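Visit report: Open Day at the Goswood Centre for Brush and Paper Arts
06/10/2019

The Goswood Centre holds its open day once a year, and the members of our Education and Programs group were pleased to attend. The purpose of the visit was to see how the Centre teaches and stores materials for brush writing, and to judge whether a school excursion could be offered to our senior primary classes.

## Arrival and welcome

The Centre occupies the upper floor of a former grain merchant's office. Visitors signed in at the front desk, received a program, and were placed in groups of 11 for the tour. The stairs are steep and there is no lift at present. Schools with students who use wheelchairs would need to speak with the Centre before booking, and we were told that ground floor sessions can be arranged on request.

The welcome talk was brief. It covered the founding of the Centre, its link with the Gruklow Library, and the present teaching calendar, which runs from September to the end of May. Evening classes are open to adults only. Day classes accept children from the age of eight.

## The paper room

The first stop was the paper room, where sheets are sorted by weight and by how quickly they take up ink. Staff showed the same stroke made on three kinds of paper, and the difference in the spread of the line was plain even from the back of the group. Practice paper is bought in bundles of 200 sheets. The finer papers come through Babić, a small importer, and are kept in flat drawers away from the windows.

Our group asked about cost. Practice paper is included in the class fee. Students who wish to complete a finished piece pay for the better sheet themselves, at a charge the Centre described as modest.

## Demonstration

The demonstration lasted 46 minutes and was the strongest part of the day. The instructor ground an ink stick on a stone with a little water, explained how to test the thickness of the ink, and then wrote four large characters without speaking. Questions were taken afterwards. Several parents wished to know whether left-handed children are at a disadvantage. The reply was that most are taught to write with the right hand for brush work, although the Centre does not insist on it.

Visitors were then invited to try a few strokes. Aprons were supplied, but we would advise schools to ask families for old clothing as well. Brush ink does not readily wash out of cotton, and one of our own party can now confirm it.

## Care and storage of brushes

The last session dealt with the care of brushes, a subject that receives little attention in most school art programs. A brush should be rinsed in cool water until the water runs clear, shaped gently with the fingers, and hung with the tip down so that moisture does not settle in the base of the bristles. Standing a damp brush upright in a jar was named as the most common cause of damage.

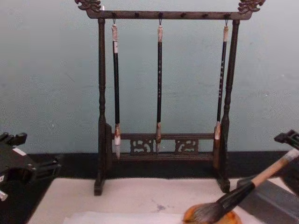
The Centre prefers a rack with removable hooks, as brushes vary a good deal in length and a long one may need to be moved to clear the lower rail. White bristles are generally the softer kind and hold more ink, while the brown are springier and suit smaller writing. Beginners at Goswood start with a mixed brush and are not encouraged to buy their own until the second term. Carved racks, with scrolled ends and pierced panels, need dusting with a dry, soft brush – a damp cloth tends to leave dirt behind in the openings.

## Recommendations

The group recommends that a trial excursion be offered to two classes, with a limit of 6 students to each instructor during the practical session. The Gendero bus service stops close to the Centre, but the timetable leaves a long wait in the afternoon and a hired coach may be the better choice.

Should the trial proceed, we further recommend the purchase of a plain hanging rack for the art room. Booking forms for the autumn program may be obtained from the school office, and completed forms should be returned there together with the signed consent sheet.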